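Budgeting for a second handheld gripper, what am I forgetting?

Posted by Raghda Fakhoury

Hello all! I'm putting together next year's equipment request for our little demonstration project (table setting, packing utensils away, that sort of thing) and I have to hand it in Tuesday. We've been pricing the Draseck grippers, and I have 600 dollars set aside for everything that isn't a gripper. Thin things like chopsticks are what we care about most.

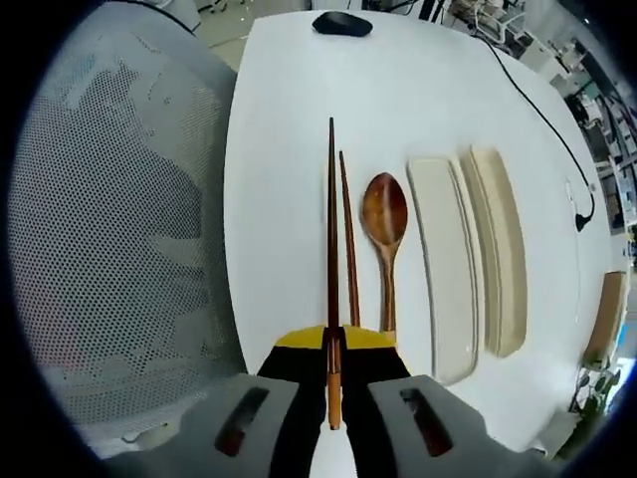 So my worry is mostly the fingertips, and whether I should be buying spares up front or waiting until we need them. Is one set per gripper enough?

Fadi Zein

Buy the spares now, you'll thank yourself! I put 200 of our money into tips and pads and never regretted it. Do think about props too, and get cases with separate lids if you want a two-handed task. 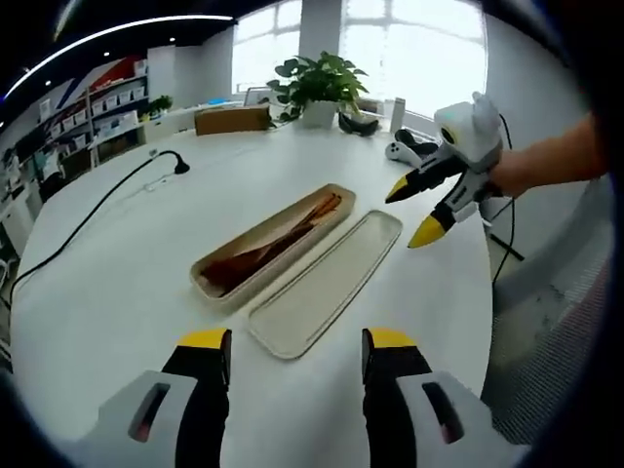 Chopstick case with its lid beside it, and two grippers at the table

Auður Frandsen

I'd add cables to Fadi's list, and more table than you think you need, with room for a laptop and for two people's elbows. 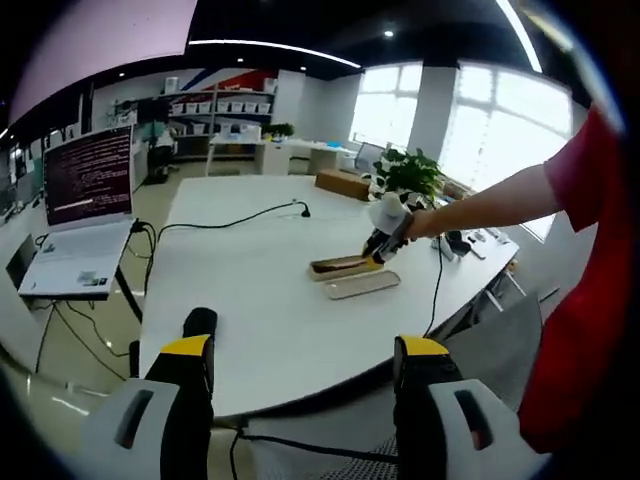

We ended up ordering 14 cables in mixed lengths, which sounded silly in January and much less so by spring. Ask for the shipping quote in writing, too.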